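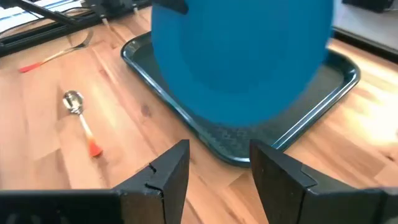
Plates are the wrong thing to start on, according to Suqin Xia, and anyone paying for the Pitska two-arm kit should spend their first month on sponges and soft toys. I read that on the owners' thread after I'd already had the kit on the table for weeks, so it was a bit late for me!

## Pitska two-arm kit: is the Jutley training service worth paying for?

**Meifang Du**
Sep 10, 2024

Right, so I've got the Pitska kit with the wrist cameras, bought second-hand in February, and I'm trying to get it to do one simple job: plate onto the tray, then spoon and fork onto the tray next to it. Blue plate, dark green tray, wooden table. The cutlery starts off to the left of the tray and the plate has to come down over the top.

I've recorded 188 demonstrations so far by moving the arms myself. The plate goes over the tray fine most of the time, but the letting go is hopeless. It either hovers there thinking about it or drops the plate early so one side lands on the rim. The cutlery is better than I expected (the spoon especially) but I've only tried it with the plate left out.

Jutley offer a service where you send them your recordings, they clean them up, train the thing and send back something you load on. The price I've been quoted is £2,396 for one task with 3 rounds of changes. That's more than I paid for the arms. They also say they want a minimum of 200 demonstrations before they'll look at it, so I'm nearly there.

What I want to know from people who've used them:

- does "one task" cover the plate and the cutlery, or will they call that two?
- do they care if the light changes between recordings? I get a lot of glare on one side of the table
- would you just keep going on your own?

I'm not in a hurry. It's for a demonstration at our day centre in Rarville and they've been very patient with me so far.

---

**Suqin Xia**

I've used Jutley once, for folding flannels, and I'd say yes with some grumbling.

On your first point, get it in writing. Mine was "pick up and fold" and they were happy to call it one task, but I had a long back and forth before that and I wouldn't count on it. Plate plus two bits of cutlery sounds like one task to me if you always do them in the same order and record it all in one go. If you've got a pile of plate recordings and a separate pile of cutlery ones, I suspect they'll say two. So before you send anything, do some where you go straight through from start to finish.

Now the letting go. I had the same thing with a saucer and I was sure it was the software. It was me. When I was moving the arms I'd pause just above the tray to line things up, sometimes for ages, sometimes not at all, and the arms had learnt to pause as well. Go back and watch a few of yours and see how long you sit there with the plate in the air. If it's all over the place, I'd bin the worst ones and record new ones where you come down at one steady speed, touch, and open. Jutley did point this out to me in their notes, to be fair to them - but I'd have liked to hear it before I paid!

The other thing is the wrist camera. A big plate fills up so much of the view that the arm can hardly see the tray under it. Have a look at what your own camera sees at the moment before release. On mine there was one corner of the tray showing and that was more or less all it had to go on. I moved my starting position so that more of the tray edge stayed in view and that did help.

I still think plates are a daft thing to start on, sorry. But you've done 188 of them now so you may as well finish.

---

**benchtop_moggy**

never used jutley, too dear for me. I got the Onyeka add-on fingertips instead, the grippy ones, and they're good on plates but they do hang on to thin handles a bit so try a spoon before you stick them down for good. mine took a fair bit of scrubbing to get off again

for the glare, just draw the curtains

---

**tall_ferrier**

Bit of a different view from the two above. I paid for the Jutley service and I wouldn't do it again for something like this.

The work itself was fine. They were polite, it came back when they said it would, and it did my task (jam jars into a crate) better than my own version. My trouble was that I then moved the table. Different room, different light coming in, and it went to pieces. That used up one of my rounds of changes, and I had to send them a fresh lot of recordings as well. If your arms are going to a day centre and you've recorded everything at home, ask them about that first, or do a good share of your recordings over there. I'd do it with the glare and without.

If it were me I'd carry on alone past the 200, mix in some from the day centre, and only ring Jutley if it's still dropping the plate on the rim. They'll want those recordings anyway so you haven't wasted anything.

Also ask whether you get the cleaned-up recordings back at the end. I didn't, and I wish I'd asked.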